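Matte phones and scratches, am I the only one not buying it?

rutia_fan
Posted 26 December 2023
The Rutia store page says the matte back "resists everyday marks." I paid 187 for mine in November and it already has a scuff by the buttons. Glossy ones never did this to me.

tangerine14
Every brand says that. My old Tang was glossy and looked awful after 10 days. Matte just hides it better.

elta_user
Hides it from whom? Tilt it under a lamp. Dark blue is the worst color for it too.

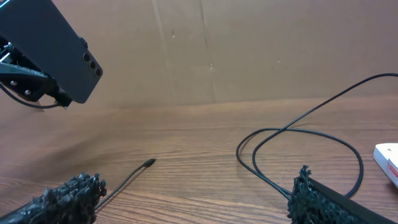

Dark matte back, three lenses

tangerine14
Looks fine to me. I'd take that over fingerprints.

rutia_fan
One angle doesn't prove much. Show me a year of keys and pocket sand.

nofilter174
Get a case. The Atix one is 14 bucks.

elta_user
Then why pay extra for a finish you never touch? And grit gets under cases anyway.

nofilter174
Mine's been in one since day one and I've got no marks. Suit yourself.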